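## Séance 4 - Perméabilité des emballages et durée de conservation

Rappel de la séance précédente : un emballage polymère n'est jamais étanche au sens strict. Le transfert d'un gaz à travers une paroi se décompose en trois étapes - sorption sur la face amont, diffusion dans la matrice, désorption en aval. En régime permanent, on écrit :

`J = P · S · Δp / e`

avec *P* le coefficient de perméabilité, *S* la surface d'échange, *Δp* l'écart de pression partielle et *e* l'épaisseur.

### 4.1 Ordres de grandeur

Le polypropylène laisse passer nettement plus d'oxygène que le PET. Il constitue en revanche une bonne barrière à la vapeur d'eau. Les deux propriétés sont indépendantes et se mesurent séparément.

Pour l'exercice, on prendra une surface d'échange de 900 cm² et les relevés de la série Naditz, à 37 °C. Attention aux unités : les fiches expriment souvent l'épaisseur en micromètres et la surface en mètres carrés.

### 4.2 Contribution de la fermeture

Dans un récipient rigide à couvercle amovible, le flux total est la somme du flux à travers la paroi et du flux à travers la ligne de joint. Le second domine dès que la compression du joint n'est plus uniforme, en particulier dans les angles.

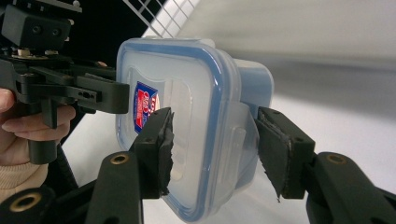 On modélise la fuite par un capillaire équivalent de longueur égale à la largeur d'appui. Le débit varie alors comme la puissance quatrième du rayon (loi de Poiseuille), sous réserve d'un écart de pression totale. Sans cet écart, seule la diffusion intervient et la dépendance devient quadratique.

### 4.3 À préparer

- Calculer *J* pour les deux polymères du tableau Osix, à épaisseur égale.
- Refaire le calcul en doublant l'épaisseur. Commenter.
- Lire la partie du polycopié Erusard sur la sorption - les démonstrations ne sont pas exigibles.

Le corrigé sera déposé en juin.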